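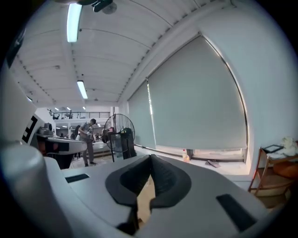 Last updated: 2023-01-14

So the orange trike is back on the road! I know a few of you have been asking since the write-up I did in December, when it was sitting on stands with its back end in pieces, and I kept saying "soon" without having much to go on. Well, Sieglinde Mühlbauer rode it out of Rusteck on its own three wheels this week, down the hill, past the old Thiele filling station and all the way to Utarden and back, and I got to follow along on my shaft-drive twin with my heated grips turned up as far as they go.

For anybody who missed the earlier bits, the trike is one of the Jendik conversions. They only built them for a few years, out of a shed in Utarden, and the idea was you brought them your touring bike and they gave it back to you with a car axle under it. This one started out as a plain four-cylinder tourer. Sieglinde bought it from Eckhard Janssen last spring with 1,867 miles on it since the conversion, a cracked rear fender and a horrible whine from the diff that Eckhard had always told people was "just how they sound." (Eckhard, if you're reading, it is not how they sound.)

The whine turned out to be the pinion bearing. It had been put in with no shim to speak of, and it had been chewing itself up quietly the whole time. New bearings were easy. The shims were a pain, as the axle came from a car that hasn't been made in ages and the one set Sieglinde found by mail order was for the wider version. In the end Eckhard cut her a couple on his lathe, and she says they went in on the second try. I wasn't there for the first try and I gather I should be glad of it.

Anyway, the ride. We left Rusteck mid-morning with frost still in the ditches, and I'd expected her to baby it, what with new bearings and all. Nope. She was gone up the river road before I had my visor down. I caught her at the rail crossing, where we both sat with our engines ticking over while a freight went through, a long one, mostly gravel cars with a couple of tankers at the back. I do like that crossing. You can see the signal for the Thiele branch from there, and there's usually somebody parked up with a camera.

Past the crossing the road is all new blacktop and it's lovely, big open bends with a view across the water. I hung back and watched how the trike was tracking. It used to hop over on the left wheel if you leaned on it hard, and it doesn't now. Sieglinde has put different shocks on it, a bit softer, and moved the lower mounts out toward the hubs. It sits flatter and it doesn't shimmy when she shuts the throttle. From behind it looked like a completely different machine, apart from the paint, which you could still see from the next county.

Utarden for lunch. The café by the bus depot has changed hands again but the pea soup is the same, thank goodness, and they've kept the big table in the window where you can watch the bikes. We'd been there maybe ten minutes when Eckhard rolled in on his old single, the one with the leather saddlebags, pretending he just happened to be passing. He walked straight by us and went to listen to the diff. Then he asked for the key, took it around the block, came back and said it was "a bit quiet." I think he was pleased. He had two slices of the plum cake, so he must have been.

Now the actual news part, which I probably should have put at the top. Sieglinde is taking the trike on the Long Loop this spring! That's 789 miles, out along the coast and home over the hills, and as far as either of us knows it'll be the first Jendik to try it. The organizers take sidecars and trikes in their own class now, so she won't be up against the solo bikes on the tight stuff, and she's entered for the full distance. She's sent the form in and had the confirmation back. I've been talked into riding along as far as the first overnight stop, mainly to carry the spare shims.

There's still a list of jobs before then. The fender is patched, and that'll do for winter, but it wants proper glass work. The parking brake only holds on one side. The headlight is about as much use as a candle, and she's looking at swapping it for the unit off a later model, if the bracket can be made to fit. And the seat! She won't hear a word against that seat, but I rode the trike as far as the end of the road and I'd had enough of it by the mailbox.

On the way home it clouded over and we took the short way, down through the woods, with salt all over the road. I don't mind cold but I do mind salt, so that evening I was out in the driveway with a bucket and a flashlight, rinsing off the swingarm while my dinner went cold. Sieglinde did the same at her end and sent me a message afterward to say the diff was dry as a bone underneath, not a drop of oil anywhere.

If you've got any Jendik parts sitting in a barn, particularly a left-hand fender or the small chrome trim that goes around the filler, she'd love to hear from you. Eckhard thinks there were 4 trikes built with that trim, and he claims to know where 2 of them ended up, but he's being cagey about it until he's talked to the owners. I'll post again when the headlight's on, or when I get my own bike back from having its clutch done, whichever comes first.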